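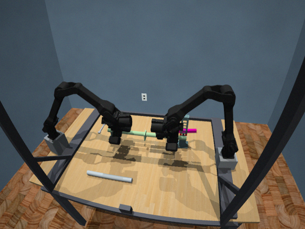
2022-02-02
By the Oral Health Teaching Team, Havell College

Week 2 handout: Fluoride and the tooth surface

Last week we finished with enamel, and this week we get to my favourite part of the whole unit - what happens on its surface between one meal and the next. It is a tiny tug of war, and it goes on in your mouth all day long!

The basics

Enamel is mostly mineral, built from calcium and phosphate. Bacteria in plaque feed on sugar and make acid. When the plaque gets acid enough (a pH of about 5.5 is the usual figure for enamel) mineral starts to leave the tooth. We call this demineralisation. Saliva then washes in, brings the acid level back down and puts some of the mineral back. That is remineralisation.

Decay starts when the losses keep beating the gains. The first sign is often a dull white patch near the gum line, and at this stage the surface is usually still whole. I love this bit, as it means an early patch can often be halted, and sometimes partly repaired, without a drill coming anywhere near it.

Where fluoride comes in

Fluoride helps the mineral settle back into the enamel, and the new mineral stands up to acid better than the old. It also slows the bacteria a little. Most of the benefit comes from fluoride sitting on the tooth, so small amounts, often, work well. Spit out after brushing and don't rinse with water.

Terms to know: plaque, pellicle, demineralisation, white spot lesion, fluorapatite.

Reading

Fabbri reader, chapter 2, up to page 24. The diagram of the pH curve is well worth copying out by hand.

The Plendden survey (1,042 schoolchildren) is in the course folder. Look at how they recorded white patches separately from cavities, and think about what we would have missed if they hadn't.

For the seminar

Bring a food diary for one ordinary day, with times. We'll draw an acid curve for each one - snacks and fizzy drinks included, please! The Stivley placement talk has moved to April.

Oral Health Teaching, Havell College | Contact the unit office | © Havell College | Back to top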